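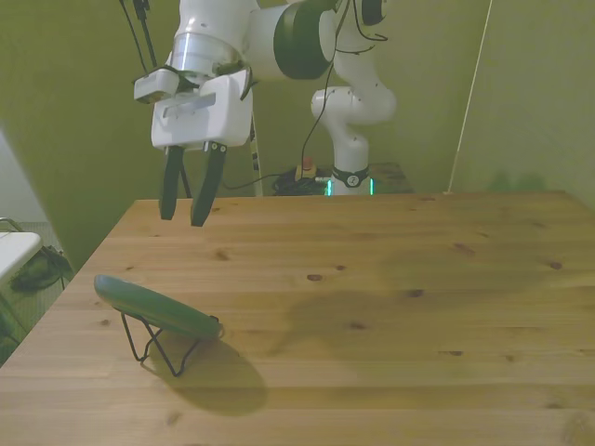 *Photo: Vaida Ots*

## 4. Setting up your Semple label printer

OK, you've got the Semple out of its box and the foam is all over the floor. Mine was too. I've set up more of these than I care to remember (I ran the packing bench at Clullusgate before I started writing the guides), so I'll walk you through it the way I'd do it myself.

You'll need the printer, its power brick, the gray USB cable, one roll of labels and a pair of scissors. Leave the spare roller in its bag for now, it comes back in section 7.

### 4.1 Finding a spot

1. Pick a flat table that doesn't wobble. The printer is light, and on a shaky table it creeps backward a little with every label until it's sitting on its own cable.
2. Leave a hand's width free behind it. The labels feed in from the back and they hate being squashed against a wall.
3. Keep it out of direct sun. Thermal labels go gray on a windowsill, and I once lost most of a roll that way in December, of all months.

**Note:** If you bought the Dollen roll stand as well, put that down first and then set the printer in front of it. The two little feet on the stand should touch the back of the printer.

### 4.2 Loading the labels

1. Push both green tabs toward you and lift the lid. It sticks the first time — give it a proper pull, it can take it.
2. Peel off the strip of orange tape across the print head. Everybody forgets this one, me included.
3. Slide the two roll holders apart and drop the roll in between. The labels should come off the top of the roll with the blank, shiny side facing up.
4. Let the holders close on the roll by themselves. You want it to spin freely, so if it drags, back the left holder off one click.
5. Pull the end of the labels forward until a bit sticks out the front, then tuck the paper under both guides.
6. Close the lid and press down on both sides until you hear two clicks. One click means one corner is still up, and you'll get labels that are crisp on one side and ghostly on the other.

**Caution:** The metal strip inside the front edge of the lid cuts paper, and it'll have a go at your knuckles too. Keep your fingers on the plastic.

**Caution:** The print head gets hot after a long run. If you've just printed 100 labels or more, go make a coffee before you open the lid.

### 4.3 Power and first test

1. Plug the brick into the wall, then the round plug into the printer. Don't connect the USB cable yet!
2. Hold the feed button down while you switch the printer on, and let go when the light blinks.
3. The printer will push out a few blank labels while it measures the gap between them. After that it prints a test label with the model name, a block of solid black and a row of thin lines.
4. Look at the black block. White streaks mean there's dust or a scrap of tape on the print head, so switch off, let it cool, and wipe it with one of the alcohol pens.

If the light goes solid red instead, open the lid and close it again. Nine times out of ten it's that second click.

### 4.4 Connecting to your computer

1. Install the Drolemico software first, then plug in the USB cable when it asks for it.
2. Choose your label size from the list. The roll in the box is the "Parcel 400" and holds 400 labels.
3. Set darkness to 20 to begin with. Driss Mansour on our help desk likes it higher, but he prints on the cheap matte rolls and those need more heat.
4. Print one label. Just one, please. Check that the barcode has clear white space on both ends and that nothing runs off the bottom.

**Note:** If your text comes out shifted, don't nudge it in the software straight away. Run the button test from 4.3 again with the roll you're using, then try another print. I'd only touch the offset settings after that, and I'd write down the old values first.

Once your test label looks good, stick it inside the lid with the darkness setting written on it in pen. Paper jams and faded prints are covered in section 5.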